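Fletia hand grippers, the two-piece kit: anyone else running these?
Board: Tools, Kits and Reviews
Started by pantograph_pete

pantograph_pete wrote:
OK so I've had the Fletia kit since December and I keep promising people in the other thread that I'd write it up, so this is me writing it up. Two hand-held grippers, parallel linkage, blue ribbed pads, a camera that looks down over the jaws, and a year of the Daretton upload service thrown in. You do the task with your own hands, the recordings go up, and they come back cleaned and lined up so you can train on them. I do small stuff only. Jewelry, hair things, sewing notions, whatever's in the house. My arm (the actual robot arm, not mine!) is a hobby one and I wanted demos of it sorting accessories.

Short version: I like it a lot, I have complaints, and I'd buy it again if the pads were cheaper. Recorded 317 takes so far and I've thrown out plenty.

Good things first. The linkage is smooth and there's hardly any slop in it. The jaws stay parallel all the way in, so when you close on a bead strand it doesn't squirt out the front the way it does with the scissor-type ones. And they're light enough that I can go for most of an evening before my thumbs start complaining.

Bad things. The cable. Whoever decided where the cable leaves the handle has never used one of these near the edge of a table. And the trigger return spring is too stiff on my right unit and just fine on my left, which drives me nuts.

marlow_bench wrote:
Finally! I've been waiting on this. How are they on really tangled stuff? My Prunness set is great on blocks and cups and completely hopeless on anything stringy. I tried a pile of shoelaces and wanted to throw the whole thing in the yard.

pantograph_pete wrote:
Better than I expected, worse than the product page makes it sound. Tangles are most of what I record these days. A heap of beaded bracelets with a bit of cord mixed in, pull one thing off, put it down, go back for the next. Big rough beads are easy because the ribs have something to bite on. Small slick glass ones are a pain, you have to come in low with both pads nearly touching the table and squeeze slower than you think.
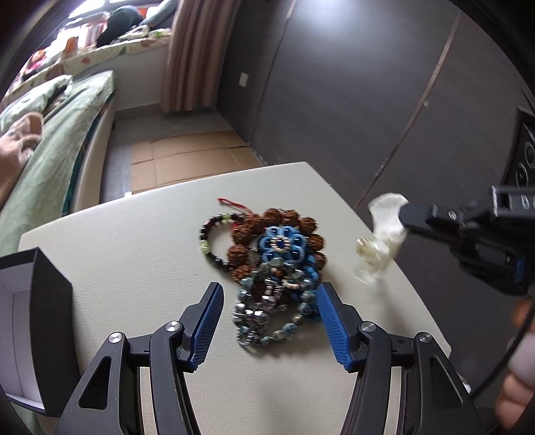

Do the pads come off without tools?
They're held by a friction fit, so you pull them straight off the jaw and push the new ones on until they click.

Replacement pads are sold in packs of 14, by the way, and I think that's a silly number for something that goes on in pairs of pairs. You end up with two left over. Mine started losing their grip on glass after a few weeks of evenings, so budget for that.

marlow_bench wrote:
OK that pile is a lot meaner than my shoelaces. Is the blue flower one as annoying to grab as I think it is?

pantograph_pete wrote:
The flower itself is fine, it's got body to it. It's getting it out from under the rest that takes patience. If you grab by the petals you tend to drag half the heap along, so I go for the woven part and lift straight up, wait a second, then move. I've tried going in with both grippers at once too, one to hold the heap and one to pull, and my alignment scores went down. No idea why. Could be my technique.

quietservo wrote:
I'm going to be the grump here. I had the same kit for a season and sent it back. My issue wasn't the hardware, it was Daretton. They rejected nearly a third of my takes for "tracking confidence" and wouldn't tell me which part of the take had failed. You can't fix what you can't see. I asked support twice and got the same pasted paragraph about even lighting both times.

Also 70 bucks for a spare cable. For a cable!

pantograph_pete wrote:
Yeah, the cable price is robbery, no argument from me. On rejections I've had a different experience though. First two weeks I lost a ton of takes, then I quit moving so fast between grabs and it dropped way off. Were you recording with a window behind you or in front of you?

quietservo wrote:
In front, mostly. Bright one. And before you say it, yes I tried it with the blinds down and it helped some. My point is that I shouldn't have to work that out by myself with a paid service. A little marker on the timeline saying "lost it at this second" would have kept me as a customer.

dottie_k wrote:
Jumping in as somebody who uses the Mabaso grippers at work and the Fletia ones at home. I agree with quietservo on the reports, they're useless. But the Mabaso software gives you that exact timeline and I'd still pick Fletia, because the Mabaso jaws flex when you pinch hard and your recorded width ends up being wrong. You get a lovely detailed report on bad numbers. Pick your poison I guess?

For pete: have you tried turning the trigger spring around on the stiff unit? There's a short leg and a long leg, and I've seen them go in backwards from the factory. Take out the little screw under the grip, don't touch the ones on the jaw pivots, and have a bowl handy so you don't lose it. Mine felt like a new tool afterward.

pantograph_pete wrote:
Wait, really? I assumed they were symmetrical. I'll open it up Friday when I've got the table to myself.

marlow_bench wrote:
dottie_k, does the width calibration on the Fletia hold for you? The Prunness needs redoing every single session and it's gotten to where I skip recording if I've only got half an hour.

dottie_k wrote:
Holds for me. I do it when I change pads and otherwise leave it alone. Close it all the way, open it all the way, 3 times, done. If you leave it in a cold car overnight I'd do it again, but that's more superstition than science on my part.

Edmund Śliwiński wrote:
Hello all, long time reader. I teach an evening class and we bought two of these kits with the class money. A couple of things from our side. The grips suit medium hands. Several of my students with small hands can't get the trigger fully closed without shifting their hold, and that shift shows up in the recording as a wobble right when they grasp. We wrapped the back of the grip with bicycle tape and it got worse, then we tried taping a thin foam pad onto the trigger face and it got much better. Cheap fix!

I also disagree a bit with pete about coming in low for glass beads. We had more luck tilting the gripper so one pad slides under the strand and the other comes down over it. Slower to learn, but the beads roll less.

pantograph_pete wrote:
Hm, I tried the tilt and kept scraping the tabletop. Might be my table, it's got a little texture to it. What are you working on top of?

Edmund Śliwiński wrote:
A cutting mat, the soft kind. So yes, that could be the whole difference. I'd try a place mat under there before giving up on it.

quietservo wrote:
Nobody's answered the question I'd want answered if I was buying, so I'll ask it. Has anybody trained something off this data and had it work on a pile it hadn't seen? Because I've seen plenty of nice clips and not much else.

pantograph_pete wrote:
Fair. Mine gets single bracelets off an open table pretty reliably, and it'll pick up a hair clip if the clip isn't lying flat. Out of a tangle it's maybe a coin flip, and when it misses it tends to close on air just above the pile and then carry that air very carefully over to the drop spot. So I'm not going to tell you it's solved. I do think more tangle takes are helping, it was way worse before I started recording those.

dottie_k wrote:
The carrying air thing!! Ours does that too. Check whether your depth is being read off the table or off the top of the object. We had it set wrong for a month.

quietservo wrote:
OK, coin flip on tangles is better than I got. I'm still not resubscribing until they fix the reports, but I might look for a used set and process the recordings myself. If anyone's selling, message me. Not paying for the cable separately.

pantograph_pete wrote:
Update on the spring. dottie_k you were right, it was in backwards. Both triggers feel the same now and I'm mad I put up with it this long. Haven't tried the place mat yet. I did email Fletia about the pack size on the pads and they said they'd pass it along, so we'll see. Next I'm checking the depth setting, and I'll post numbers for the tangle takes once I've rerun the training.

marlow_bench wrote:
Please do. I've got a set sitting in my cart and the Prunness listed for sale, so don't come back and tell me it got worse.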